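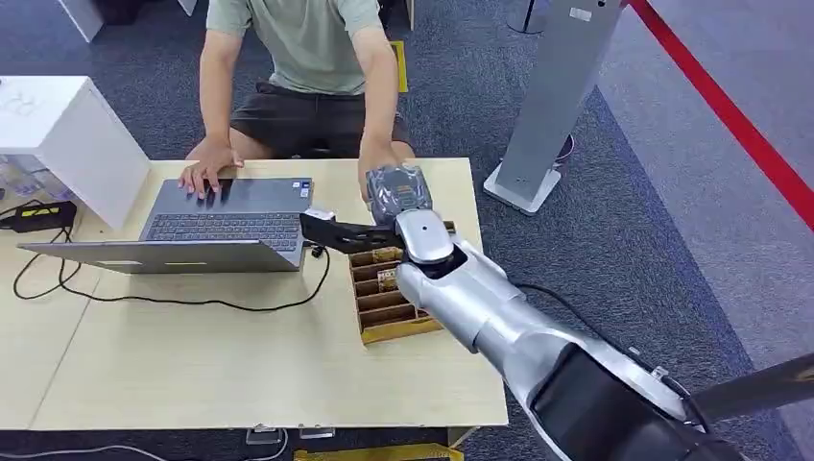 Robots that learn need examples, and most of those examples come from people. Nobody can write down every single thing a hand does when it takes a packet from another hand, so the people who build learning robots collect a big pile of tries and let a computer program study them. Passing something between a robot and a person is a good job to start with, because both sides have to do their part. The robot's gripper has hold of a small gray package from one side, and the person in the green t-shirt has hold of it from the other. For that moment two hands share one package, and one of them belongs to a robot. Knowing when to let go is the hard part.

## What is an example?

You already learn from examples. When you were small, you saw people use a spoon many times before you could do it well. You also tried it yourself and spilled a lot of soup.

For a robot, an example is a recording of one job from start to finish. People who work on this often call it an episode, like an episode of a show. One episode might be "pick up the packet and give it to the person at the table." It starts when the arm begins to move and stops when the job is over.

An episode usually has several things saved together:

- video from one or more cameras
- the angle of every joint in the arm, written down many times each second
- how far open or closed the gripper is
- a short sentence that says what the job was

The times have to match. If the video says the gripper is closed but the numbers say it is open, the program will learn something wrong.

## Who moves the arm?

When examples are being collected, the robot often doesn't know how to do the job yet. So a person moves it. There are a few ways to do this.

In one way, a person holds the robot's arm and pushes it through the job, the way a teacher might guide your hand when you learn to write a letter. In another way, a person uses a controller and the robot copies the movements. A third way uses a second, smaller arm. The person bends the small arm, and the big arm bends the same way.

The person doing this is called an operator. Good operators move slowly and smoothly. If the operator jerks the arm around, the robot will learn to jerk its arm around too.

## A project called Grestunlow

Grestunlow is a handover project at a company called Coson, in the town of Grunstead. The goal is a robot that can give small things to people who are sitting down, and take small things back from them.

The team began with one kind of packet and one table. They recorded 40 episodes on the first Monday and trained a program with them. The program did badly. It had learned to carry the packet to one exact spot in the air, because in all of those episodes the person had reached for the same spot. When somebody reached a little farther to the side, the arm went to the old spot and waited there.

So they changed things. People sat in different chairs. They used the left hand, then the right hand. Some reached out early and some made the robot wait. The packets changed too, and so did the things lying on the table. By February the team had 980 episodes.

Then they checked all of them. This takes a long time and it is not very exciting work. Somebody watches each episode and decides if it should stay in the pile. The Grestunlow team took out 95 of them. In some, a camera had stopped before the job was done. In others, the sentence said "give" when the robot was really taking.

## Why the table shouldn't be too neat

Think about where you do your homework. There may be a pencil case, a cup, a charger and yesterday's drawing. A robot that has only seen a bare table may not know what to do with yours.

A cable is a good example of a tricky thing. It is thin, it bends, and it can lie in a new shape every day. A gripper can catch on it. A laptop is tricky in a different way. Its keys are easy to bump, and its lid can block the view of a camera that is set low.

People are the trickiest of all. They lean forward and back, they look at something else, and they may be typing with one hand when they reach out with the other. If you want a robot to hand things to people who are busy, you need examples of people who are busy.

## Give, hold, let go

Try this with a friend. Hold out a pencil and let your friend take it. Now do it again slowly and notice your fingers.

You probably didn't let go when your friend first touched the pencil. You waited until you felt a small pull, and then you opened your fingers. If you open them too soon, the pencil falls. If you open them too late, you end up in a tug-of-war.

A robot has to get this right as well. Some robots have sensors that feel a push or a pull. Others watch how hard their motors are working - if a motor suddenly has to work harder, something may be pulling on the gripper. These numbers can be saved with the episode, next to the video.

At Coson the operator decides when to open the gripper. The program studies many of those moments and looks for what they have in common. A hand is closed around the packet. The packet has stopped moving. There is a steady pull. No one typed these in as rules. The program has to find them in the examples.

## Do mistakes count?

Sometimes they do. If a packet slips and the operator picks it up again, that can be a useful example, because a robot will drop things too and will need to know what to do next. The Grestunlow team keeps these episodes and labels them "drop and pick up."

Other mistakes are no use. If the operator forgets what the job was and stops in the middle, there isn't much to learn from.

## Is it safe?

The arm moves slowly when a person is close to it. The operator has a stop button within reach, and there are 2 people watching at all times, counting the operator. The one sitting at the table can say "stop" whenever they like, for any reason. They are also told what is being recorded before they sit down, and they can say no.

## What happens to the examples?

After the checking, the episodes go into a computer, and the program goes through them again and again. Each time it makes a guess: with the arm in this position and the hand in that place, what should the arm do next? Then it compares its guess with what the operator did. If the guess was far off, the program changes itself a little. This is called training.

When training is over, the robot tries the job without an operator moving it. Usually it does some parts well and some parts badly. The team writes down the bad parts and records more examples of exactly those. In Grestunlow, the bad part this time was people who change their minds and pull their hand back, so that is what the team is recording next.

## Words to know

**Episode:** a recording of one job from start to finish.

**Gripper:** the part at the end of a robot arm that holds things.

**Handover:** passing an object from one hand to another.

**Operator:** the person who moves the robot while examples are recorded.

**Training:** when a program studies examples and changes itself to make better guesses.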